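Household Chemistry and Everyday Storage
Handout for session 2: Tubes, bags and the medicine drawer
Course leader: Karlijn Geerts
Room 174, Zeltville Adult Learning Center

Welcome back, everyone, and thank you for all the bags of odds and ends you carried up the stairs last time. I promised we would slow down a little and spend this session on small tubes – ointments, glues, hand creams, the tomato paste that rolls to the back of the fridge – and on what we put underneath and around them.

Why tubes at all?

A tube is a very nice piece of packaging when you think about it. The contents come out through one small opening, so most of what is inside never meets the air until you want it. With a jar, every dip of the finger brings something in with it. The flat crimped end is the factory's door: the tube is filled from there, upside down, and then pressed shut. Many makers stamp the batch number and expiration date into that crimp, so please don't roll the end up so tightly that you can't read it any more. I did this for years with my own mother's eye ointment and had to unroll it every time the pharmacist asked.

Metal tubes stay squeezed. Plastic ones like to spring back and draw in a bit of air, and that matters for glue far more than for hand cream. If you have an old Sostik in a drawer at home, bring it on Saturday and we will see how it has fared.

Sorting at the table

Spread a plastic bag over your workspace before you begin. Any clean shopping bag will do, and wrinkles don't matter. Then take your tubes one at a time:

Read the name and the date. If the print is worn off and you can't say what it is, it goes in the "don't know" pile, however full it feels.
Check that the cap turns. Stuck caps can sit in a cup of warm water for a few minutes.
Wipe the neck and the threads with a dry paper towel.
Put glue and medicine in separate boxes. Please be strict with yourselves on this one. 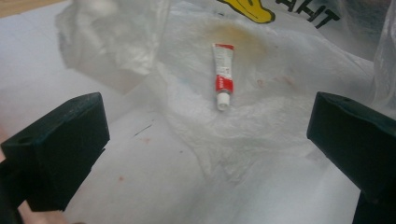
The "don't know" pile is usually larger than people expect, and it is the one they argue with me about. Liesbeth Smits, who taught this course before me, kept a shoebox for it and brought the medicines to the pharmacy counter at the end of each term. We will do the same. Glues and paints go to the town collection point, and I have the opening hours on my desk if you need them.

A word on stains. Ointments and oily creams leave a mark on thin plastic that soap won't always shift, and colored ones are worse. Fold the bag inward when you finish, so that the soiled side ends up in the middle, and throw it out. It isn't worth washing.

For next time

Please read pages 90 and 91 of the Vaněk booklet, the part on caps and seals, and bring one tube you are unsure of. We start at ten, and there will be coffee.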